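Shelf Diary: Pictures from Our Planning Software

Welcome, and thank you for wandering over to our gallery! We spend most of our days at Sollismont writing code that watches a person put groceries on a shelf and tries to work out what the hands are doing, what they are doing it to, and where the thing ought to go next. It is slow and rather lovely work, and we thought it might be nice to show the raw material for once (our release notes are not exactly bedtime reading). 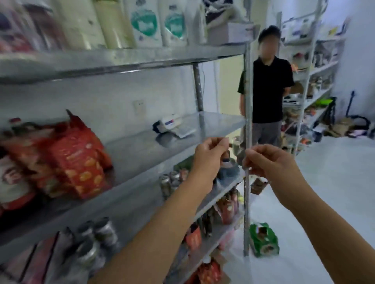
Posted by the gallery editor, Prileo perception team
August 12, 2021

Both hands are up at the front post of the gray shelving, thumbs and fingertips pinched, and I have a real soft spot for this one. Prileo, our hand tracker, is quite happy with a full grip on something big, but a pinch hides most of the fingertip and leaves it very little to hold on to. The perforated uprights are a trial of their own, because a thin post can split one arm into two as far as the software is concerned! We now let the tracker remember a hand for 24 frames before giving up on it, and that one small change cleared up more trouble than a whole month of clever ideas.

The cans are worth a look too. Shiny tops in rows are hard on our depth estimates, so Gonon, the part that builds the shelf map, treats a tight cluster as one block until a hand reaches in and takes something from it.

Next comes placing, my favorite part of the whole pipeline. Szalai, our planner, looks for a free stretch of shelf, checks it against whatever is already standing there, and offers up 5 candidate poses, best one first. We compare those with where the person was heading, and on a good day the two agree (on a bad day we put the kettle on and read logs). The current test set has 1000 placements in it, and we hope to share the scoring scripts in September, once the README makes sense to somebody besides us.
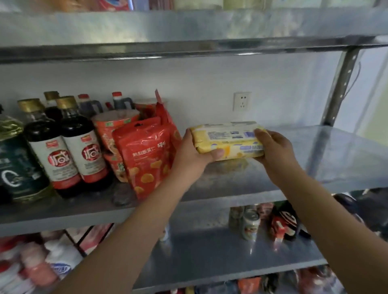 Wet wipes going onto the middle shelf, two hands on the package, soy sauce and chestnuts to the left.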